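Subject: Re: [aryee-home] Self-watering pots: are they worth it?
In-Reply-To: message 3714

> I've read three or four posts now from people who swear by the
> Uvlow pots with the hidden reservoir. The claim is that you fill
> them once and forget them for a month. I travel for work and I've
> lost two peace lilies this year. Before I spend 80 dollars on a
> set, does anybody here have a reason I shouldn't? The Bitia
> insert is cheaper but the reviews look like they were all
> written by the same cousin.

I have a few reasons, and then you can spend your money however you like.

I bought the Uvlow set two winters ago, same pitch, same price. The month between fillings is a number from the box. My medium pot went dry at 13 days in a north room with the heat on low. I wrote to the company and got back a cheerful paragraph saying that results depend on light, plant size, room temperature, soil and season. Fine, but that list covers everything a plant does. If all of it changes the answer, what was the month on the box measuring?

The bigger problem is at the other end. A wick keeps the bottom third of the soil wet all the time. Some plants put up with it. Peace lilies mostly do, I'll give you that. But if yours died the way most office and apartment plants die, they were drowned by somebody feeling guilty the night before a flight, and a tank under the roots is a strange cure for that. Did the leaves go yellow and soft before they went, or crisp at the tips? You didn't say, and I wouldn't buy anything until I knew. Pull one out of its pot if you still have it. Brown mushy roots that smell bad will tell you more than the reviews.

On the Bitia insert, I agree about the reviews. I tried one in a spider plant and have no strong complaint except that the float indicator stuck at "full" from the first week on. A gauge that always says full is worse than no gauge, at least for me, as I believed it until the plant was lying flat.

What I use now is a plain pot with a hole in the bottom and a saucer under it. Water until it runs through, wait a while, tip out what's left in the saucer. Push a finger into the soil up to the second knuckle and if it's damp, go away. I know this is what everybody's grandmother said and it doesn't come in a set. It costs next to nothing and you can see when it goes wrong.

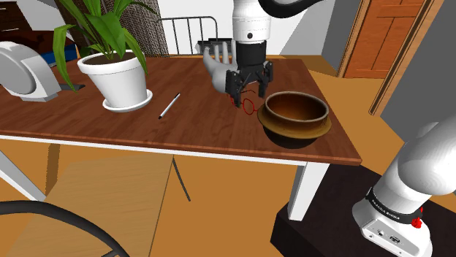 White pot on a matching saucer, the kind of setup I mean.

Now, the travel. How long are you gone at a stretch? For anything under ten days, a peace lily in a decent-sized pot, watered well and moved back from the window, should come through without help. It may sulk. They droop in a very theatrical way and then stand up again a few hours after a drink, and I suspect a lot of plants get thrown out at the drooping stage. For two weeks or more I'd ask a neighbor, and I'd leave a note that says how much water and on which day, or you're back to the guilty drowning.

Somebody is going to bring up the Tandlow article, so I'll get there first. It says 68 percent of houseplants in ordinary pots were lost in the first year, against almost none in reservoir pots. I read the whole thing. It was a survey of people who had bought reservoir pots, asked to remember how their earlier plants did. No counting, no second group, and nothing about whether they were the same kinds of plants. People who have just paid for something tend to remember the old way as terrible. I'm not saying the number is wrong — I'm saying there's no way to tell from what they printed.

Two things in fairness to the other side. If you grow herbs on a hot balcony, a reservoir earns its keep, and I have one out there for basil from June until the first cold night in October. And if you already own the pots, there's no need to throw them out. Take out the wick, check that there's a drain hole you can unplug, and use them as regular pots. The large Uvlow has one under a rubber stopper. The small one doesn't, or mine didn't, and I wasn't going to take a drill to it at that price.

I'd also hold off on the moisture meters with two prongs that came up in this thread last spring. Mine gave me "wet" in a bag of dry potting mix. If someone has one that agrees with their finger for a whole season I'd like to hear the brand, and what you checked it against.

Anyway, tell us about the leaves and the roots and how long your trips are. Also whether the pots they died in had holes — that should have been my first question.

--
You are receiving this because you subscribed to aryee-home.
Please trim quoted text when you reply.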